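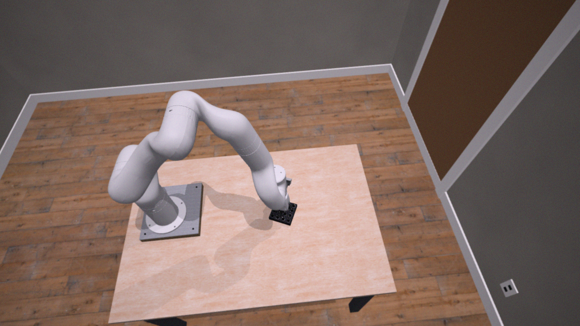

일터 자동화와 직무 변화
3주차 강의 노트: 작업대에 팔이 하나 들어올 때
2019년 2월 19일 수업분

지난 시간 끝에 질문이 꽤 많이 나왔는데 시간이 모자라서 답을 다 못 했어요. 그래서 이번 노트는 그 질문들부터 풀면서 가겠습니다. 제일 많이 나온 게 "로봇이 들어오면 사람은 몇 명이 빠지나요?"였죠. 저도 공장에 다닐 때 똑같이 물어봤어요(그것도 회의 시작하자마자요). 그런데 그 질문부터 던지면 정작 현장에서 벌어지는 일이 잘 안 보여요. 사람 수는 분기 말에 한 번 바뀌는데, 일의 내용은 매일 조금씩 바뀌거든요.

오늘 사례는 Prarnance의 Arroyo 공장입니다. 패널 조립을 하는 곳이고, 제가 두 해 동안 드나든 데라서 이야기가 좀 길어질 수 있어요. 조립반 인원은 42명, 문제의 작업대는 3번 라인 끝에 있습니다. 네모난 판을 놓고, 그 위에 짧은 원통형 부품이 줄 맞춰 제대로 서 있는지 확인하고, 어긋난 걸 바로잡아서 다음 칸으로 넘기는 일이에요. 말로 하면 한 줄인데 하루 종일 하면 목이 굳습니다. 진짜로요. 저도 반나절 해 보고 다음 날 고개를 못 돌렸어요.

1. 자동화하기 전에 그 일은 무슨 일이었나

직무 기술서에는 이렇게 적혀 있었어요. "부품 정렬 상태 확인 및 교정." 끝! 그런데 조립반 반장 Crescencio Mateos 씨 옆에 앉아서 손을 보고 있으면 기술서에 없는 동작이 계속 나옵니다. 판을 받으면 일단 손바닥으로 한 번 쓸어요. 높이가 다른 게 있으면 손에 걸린다고 합니다. 그다음 판을 살짝 돌려 놓고 빛이 어느 쪽에서 반사되는지 봐요. 불량이 연달아 나오면 뒤쪽 공정 사람한테 턱짓을 하고요. 그 턱짓 하나가 "너희 쪽 지그 좀 봐라"라는 뜻이에요.

수업 때 칠판에 쓴 구분을 다시 적어 둡니다.

적힌 일: 기술서, 작업 표준서, 교육 자료에 있는 것
하는 일: 실제로 손과 눈이 하는 것
이어 주는 일: 앞뒤 사람과 맞추고, 알리고, 기다려 주는 것

자동화 계획은 대개 첫째 줄을 보고 세워집니다. 둘째 줄은 엔지니어가 현장에 자주 나오면 절반쯤 반영되고요. 셋째 줄은 빠져요. 제가 본 도입 계획서 중에 "턱짓"에 해당하는 항목이 있었던 건 한 번도 없습니다.

조별 과제 할 때 이 구분을 꼭 써 주세요. 지난 학기에 셋째 줄을 비워서 낸 조가 많았는데, 면담 기록을 읽어 보면 답이 다 들어 있더라고요. 물어봐 놓고 안 적은 거예요. 아까웠습니다.

2. 가상 작업대에서 먼저 돌려 보기

Arroyo에서는 실물을 들이기 전에 컴퓨터 안에서 작업을 먼저 짰어요. 내부 프로젝트 이름이 Polari였고요. 탁자, 로봇 팔, 판을 화면에 올려놓고 팔이 어디까지 뻗는지, 어느 각도에서 관절이 꺾이는지를 보는 단계입니다. 기록에 남은 시험 동작이 2,396회인데, 이 숫자를 외울 필요는 없어요(시험에 안 냅니다). 다만 이 단계에서 누가 화면 앞에 앉아 있었는지는 기억해 주세요. 처음엔 엔지니어만 있었습니다.
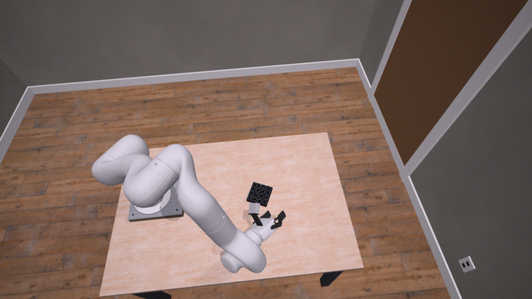 그림. 시뮬레이션 화면의 로봇 팔. 그리퍼의 검은 손가락 두 개가 벌어져 있다.

화면 속 방은 아주 깔끔하죠. 벽도 바닥도 문도 있는데 사람이 쓰는 의자나 공구함은 없어요. 저는 수업에서 이걸 꼭 짚고 넘어갑니다. 모델에는 모델을 만든 사람이 중요하다고 본 것만 들어가니까요. 실제 3번 라인 작업대 옆에는 물병 걸이가 있고, 누가 붙여 놨는지 모를 낡은 방석이 있고, 부품 상자가 늘 통로 쪽으로 삐져나와 있어요. 팔이 도는 반경을 정하는데 그 상자가 계산에 안 들어가 있으면 나중에 상자를 옮겨야 하고, 상자를 옮기면 허리를 한 번 더 굽혀야 합니다. 로봇 때문에 사람 허리가 더 굽는 거예요! 이런 게 인건비 표에는 안 나옵니다.

Mateos 씨가 화면 앞에 앉은 건 한참 뒤였어요. 본인이 우겨서 앉았습니다. 마우스로 시점을 이리저리 돌려 보더니 첫마디가 "나는 어디 서 있는 거요?"였어요. 엔지니어가 대답을 못 했고, 그날 회의가 길어졌고, 저는 그 회의가 프로젝트 전체에서 제일 쓸모 있었다고 생각합니다. 사람이 설 자리를 화면에 그려 넣기 시작한 게 그때부터예요.

토론할 것: 여러분이 아는 일터(카페, 도서관, 물류창고, 어디든 좋아요)를 가상 공간으로 만든다면 무엇이 빠질까요? 빠진 것 때문에 불편해지는 사람은 누구일까요?

3. 손으로 하던 일이 순서표가 될 때

로봇에게 일을 시키려면 동작을 잘라야 합니다. Arroyo에서 쓴 순서표를 수업용으로 줄이면 이래요.

가. 팔을 대기 자세에서 판 쪽으로 뻗는다. 사람이라면 의식도 안 하는 동작인데, 여기서 정해야 할 게 꽤 많아요. 어느 길로 가는지, 얼마나 빨리 가는지, 길목에 손이 있으면 어떻게 하는지. 속도를 정하는 회의에서 생산 쪽은 빠르게, 조립반은 느리게 하자고 했고 결국 느린 쪽으로 갔습니다. 옆에서 뭔가가 휙 지나가면 사람은 일을 못 해요. 다칠 일이 없다고 설명을 들어도 몸이 먼저 움찔합니다.

나. 그리퍼를 판 위로 내린다. 손가락이 수직으로 내려가서 목표한 부품 가까이 가는 단계예요. 부품이 촘촘하면 옆의 것을 건드리기 쉽습니다. Mateos 씨는 손톱 끝으로 하던 일이라 "손가락이 너무 굵다"고 했고, 그 말이 요구 사항 문서에 거의 그대로 들어갔어요. 현장 말이 문서에 그대로 남은 드문 경우라 저는 좋아합니다.
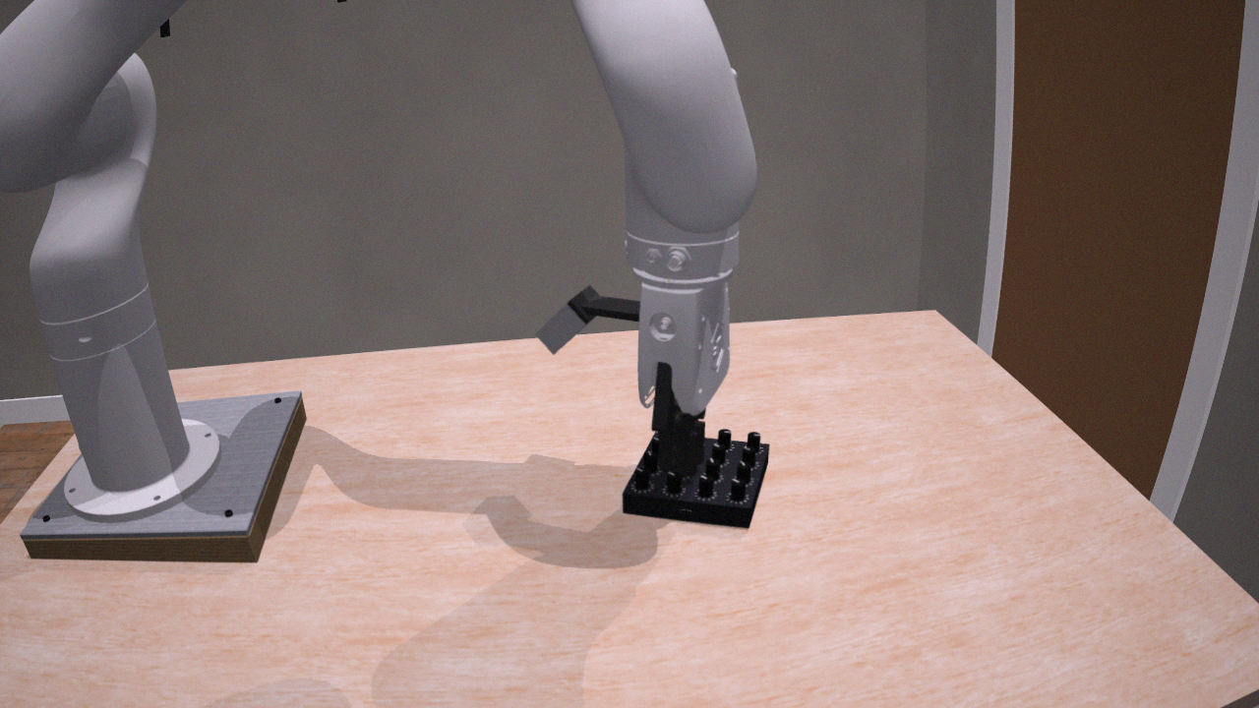 다. 부품을 다루고 결과를 확인한다. 여기서부터가 골치 아파요. 사람은 만지면서 동시에 확인하는데 순서표에서는 "다루기"와 "확인하기"가 따로 있어야 합니다. 그리고 확인 결과가 애매할 때 누구한테 넘길지도 적어야 하고요. 처음 순서표에는 그냥 "작업자 호출"이라고만 되어 있었어요. 어느 작업자요? 그 사람이 다른 판을 잡고 있으면요? 호출 간격이 짧으면 그 사람은 자기 일을 끝까지 해 본 적이 없는 하루를 보내게 됩니다.

라. 손을 떼고 물러난다. 짧지만 중요해요. 팔이 물러나야 사람이 판에 손을 댈 수 있으니까, 이 시간이 곧 사람이 기다리는 시간입니다. 기다리는 시간은 쉬는 시간일까요? 회사 쪽 계산으로는 여유 시간이었고, 조립반 사람들 말로는 "눈을 못 떼는 시간"이었어요. 저는 뒤쪽 말을 믿습니다. 손은 비었는데 주의는 묶여 있는 상태, 지난주에 읽은 글에서 감시 노동이라고 부른 게 이거예요.

4. 호출 기록 읽기

실제 도입 뒤 첫 2월에 3번 라인에서 난 작업자 호출이 347건입니다. 수업 때 이 기록을 나눠 드렸죠. 처음 보면 "로봇이 자꾸 멈추네" 하고 넘어가기 쉬워요. 그런데 누가 불려 갔는지로 정렬해 보세요. 호출이 골고루 가지 않습니다. 잘 고치는 사람한테 몰려요. 잘 고치니까 부르고, 부르니까 더 잘 고치게 되고, 그 사람 자리의 원래 일은 밀리고요. 수당은 그대로였습니다. 이 부분은 나중에 노사 면담에서 제일 크게 다퉜던 항목이에요.

새로 생긴 능력도 분명히 있어요. 이걸 빼놓으면 공평하지 않죠. 조립반 사람들이 멈춘 이유를 소리로 가려내기 시작했고, 그리퍼가 내려가는 모양만 보고도 "이번엔 어긋나겠다"고 말하는 사람이 나왔습니다. 손으로 쓸어 보던 감각이 보는 감각으로 옮겨 간 셈이에요. 그런데 회사 숙련 등급표에는 그 항목이 없었어요. 등급표는 여전히 시간당 처리 수량으로 되어 있었고, 처리는 이제 팔이 하니까 사람 점수는 떨어집니다. 이상하죠? 일은 더 어려워졌는데 점수는 내려가요.
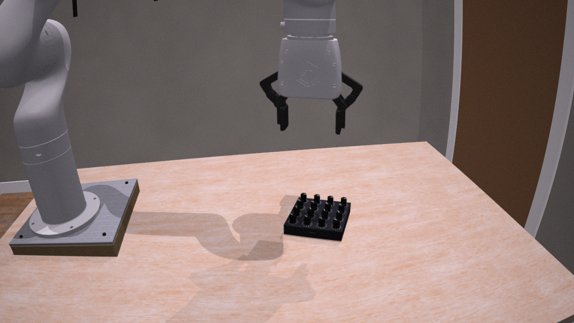
그래서 등급표를 고치는 데 누가 참여하느냐가 중요해집니다. Arroyo에서는 조립반에서 세 명이 들어갔어요. 처음엔 관리팀이 초안을 다 써 놓고 의견만 받으려고 했는데, Mateos 씨가 초안을 접어서 주머니에 넣고는 빈 종이로 다시 시작하자고 했답니다. (저는 그 자리에 없었고 나중에 전해 들은 이야기예요. 인용하실 땐 그렇게 적어 주세요.) 새 등급표에는 멈춤 원인 판단, 순서표 수정 제안, 신입에게 가르치기가 들어갔습니다. 호출을 한 사람에게 연달아 보내지 않는다는 규칙도 같이 생겼고요.

다 잘된 건 아니에요. 야간조는 이 논의에서 거의 빠졌고, 회의가 전부 낮에 열렸으니 당연한 결과였죠. Rinumbridge 쪽 공장으로 같은 작업대를 옮겨 갈 때는 순서표만 가고 새 등급표는 안 갔습니다. 기계는 상자에 담아 보낼 수 있는데 합의는 다시 해야 하더라고요. 그쪽에서는 물병 걸이 문제까지 똑같이 되풀이됐다고 들었어요.

5. 자주 받는 질문

"그래서 몇 명이 빠졌나요?" 네, 결국 또 나올 줄 알았어요. 제가 드나든 동안 3번 라인에서 해고는 없었습니다. 다만 퇴직한 자리를 채우지 않았어요. 이걸 감원이라고 볼지는 의견이 갈리고, 기말 보고서에서 어느 쪽으로 써도 괜찮습니다. 근거만 분명히 해 주세요.

"시뮬레이션을 하면 현장 문제는 미리 다 잡히는 것 아닌가요?" 팔이 닿는지, 어디에 부딪히는지는 꽤 잡힙니다. 누가 기다리고 누가 불려 가는지는 일부러 넣지 않으면 안 잡혀요. 넣으려면 그 일을 하는 사람이 화면 앞에 같이 있어야 하고요.

"작업자들은 로봇을 싫어했나요?" 사람마다 달랐어요. 목이 덜 아프다며 반긴 분도 많았고(저라도 그랬을 거예요!), 판을 손으로 쓸어 보는 게 좋았는데 이제 못 한다며 서운해한 분도 있었어요. 같은 분이 두 가지를 다 말하기도 했고요. 면담 정리할 때 한쪽으로 깎아내지 마세요.

6. 다음 시간까지

면담 한 건. 반복 작업을 하는 분이면 누구든 좋고, 질문은 "하루 중에 제일 설명하기 어려운 일이 뭐예요?"로 시작해 보세요. 경험상 이 질문이 셋째 줄, 그러니까 이어 주는 일을 제일 잘 끌어냅니다.

순서표 한 장. 면담한 일에서 동작 하나를 골라 위의 가~라처럼 잘라 보고, 자르다가 막힌 곳에 동그라미를 쳐 오세요. 깔끔하게 다 잘렸으면 너무 쉬운 동작을 고른 거니까 하나 더 해 보시고요.

호출 기록은 개인 이름을 지운 판으로 다시 올려 두었습니다. 먼저 받은 파일은 지워 주세요. 다음 시간에는 이 기록을 근무조별로 나눠서 같이 읽고, 야간조 이야기를 이어서 하겠습니다.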